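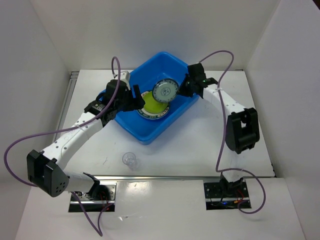
Lesezeit: 2 Minuten

Chrom am Oldtimer richtig pflegen

Bevor Sie anfangen, stellen Sie den Wagen in den Schatten. Der Kühlergrill und die Stoßstangen müssen ganz kalt sein, sonst trocknet das Mittel zu schnell und es bleiben Flecken.

Waschen Sie zuerst den Staub mit viel Wasser und etwas Autoshampoo ab. Danach trocknen Sie alles mit einem weichen Tuch, auch hinter den Lamellen.

Geben Sie nun wenig Politur auf ein Baumwolltuch. Ich benutze die Paste von Vandard, die Dose mit 500 Gramm reicht mir für zwei Jahre. Reiben Sie in geraden Bahnen und ohne starken Druck. Bei leichtem Flugrost hilft eine Kugel aus Alufolie, die man in Wasser taucht. Stahlwolle bitte nicht verwenden, sie macht feine Kratzer.

Wo das Chrom schon Blasen hat, hilft das Polieren nicht mehr. Dann muss das Teil zum Galvanisieren. Für meine hintere Stoßstange habe ich im Februar 519 Euro bezahlt, mit Ausbau.

Zum Schluss tragen Sie eine dünne Schicht Wachs auf und lassen sie 20 Minuten stehen, dann auspolieren.

Yasuo Nakajima, 27. Mai 2020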